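Helteck Recambios y accesorios
Inicio / Pinzas / Pinzas de dos dedos / Liria 2

Pinza Liria 2, con kit de almohadillas revisado
Referencia 2107
Disponible en almacén

Hola, soy Orhun Coşkun, el que prepara los pedidos de pinzas y el que coge el teléfono cuando algo se suelta, se atasca o hace un ruido raro. Esta ficha la escribí de nuevo en diciembre, después del lío con las almohadillas, y me ha quedado más larga que las demás de la tienda. Si solo buscáis el contenido de la caja, está más abajo. Si ya tenéis una Liria 2 de la primera serie, por favor, leed lo que viene ahora.

Qué pasó con la primera serie

La Liria 2 nació para tejido: camisetas, paños, fundas, todo lo que se arruga y se escurre. Dos dedos, una almohadilla redondeada en cada punta y la idea de apretar sin morder. En el banco iba de maravilla (yo estaba encantado, lo reconozco) y la sacamos a la venta con el apriete de fábrica en el nivel 8.

El fallo apareció con las prendas de punto. Al cerrar fuerte sobre un pliegue grueso y levantar la prenda, la almohadilla giraba un poquito sobre su fijación. Un giro de nada, que a simple vista ni se nota, pero a base de repetirlo el tornillo pequeño de la punta iba cogiendo holgura. Y un tornillo con holgura acaba saliendo. En casa de Müzeyyen Toprak apareció uno dentro de una pila de camisetas ya dobladas, listas para embolsar. No se hizo daño nadie, pero imaginad ese tornillo llegando a una prenda de niño. Paramos las ventas esa misma tarde.

Lo que más rabia me da es que la pinza no avisaba. El control sigue viendo los dedos cerrados, la prenda sigue subiendo, y mientras tanto la almohadilla baila. Nuestro ensayo de fatiga eran 200 cierres sobre un taco de goma, que no gira ni se retuerce como la tela. El ensayo estaba mal planteado y lo planteé yo.

Qué hemos cambiado

La fijación de la almohadilla viene ahora con arandela de retención y fijador de roscas ya aplicado. El apriete de fábrica sale en 2 y lo subís vosotros si hace falta. Con algodón fino casi nunca hace falta, de verdad: probad primero a coger más tela antes de apretar más. Y el ensayo se hace con prendas, levantando y soltando, con la tela retorcida a propósito.

Si tenéis una pinza de la primera serie, os mandamos el kit gratis. Escribid con el número de serie, que está grabado en la base, y no hace falta que devolváis nada.

Contenido de la caja
Pinza Liria 2 montada
Juego de almohadillas de repuesto
Tornillería con fijador aplicado
Llave para la punta
Cable de conexión
Hoja de revisión plastificada (colgadla cerca del robot, que en un cajón no sirve)

Compatibilidad
Brida Hivar directa. Para la brida Güneş se necesita adaptador, que se pide aparte. Si no sabéis cuál lleváis, mandadme una foto de la muñeca del robot y os lo digo yo.

Revisión antes de cada turno

Robot parado y sin energía, siempre. Ya sé que es un minuto y que da pereza, pero una mano entre los dedos con el control activo es justo el accidente que no quiero tener que contar en esta página.

Coged cada almohadilla e intentad girarla. No debe moverse nada. Mirad después la cabeza del tornillo de la punta: tiene que estar asentada, sin asomar. Si asoma, no la apretéis y sigáis como si tal cosa; cambiad el tornillo por uno del kit, porque el fijador solo trabaja bien la primera vez. Y si falta un tornillo, se aparta todo lo que haya pasado por la pinza desde la última revisión buena. Todo, también lo ya embolsado.

Con la prenda cogida fijaos en otra cosa: cuánto bulto queda entre las almohadillas. En una camiseta cogida por debajo del cuello los pliegues se juntan y se forma un nudo bastante gordo, y ese es el tipo de agarre que más castiga la fijación.
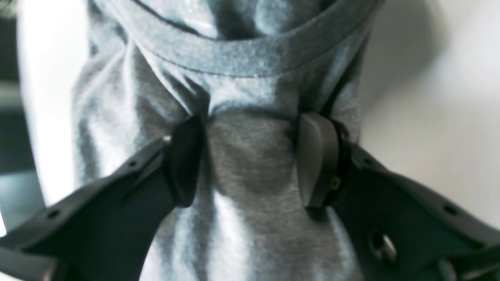 Ottar Sundqvist pregunta si el problema no estará también en el giro de la muñeca, porque a él la holgura le salía siempre en el mismo lado y bajar el apriete solo la retrasó. Tiene razón en parte. Si el programa gira la muñeca con la tela ya cogida y enganchada en algo, una almohadilla carga más que la otra, y eso no lo arregla ninguna arandela. Ottar, prueba a levantar recto primero y a girar cuando la prenda cuelgue libre. Si te vuelve a pasar con el kit nuevo, quiero esa pinza aquí en mi mesa y te mando otra.

Garantía y avisos

La garantía cubre la fijación de las almohadillas también en la primera serie, aunque hayáis cambiado tornillos por vuestra cuenta. El desgaste normal de la goma no entra. Para avisar de un fallo, escribid a soporte con el asunto «Liria 2 punta» y decidme qué prenda era, en qué nivel de apriete estaba y si hubo giro de muñeca. Por las mañanas contesto yo y por las tardes Taner Gökçe.

Productos relacionados
Adaptador para brida Güneş
Kit de almohadillas Liria 2, suelto
Bolsa de tornillería con fijador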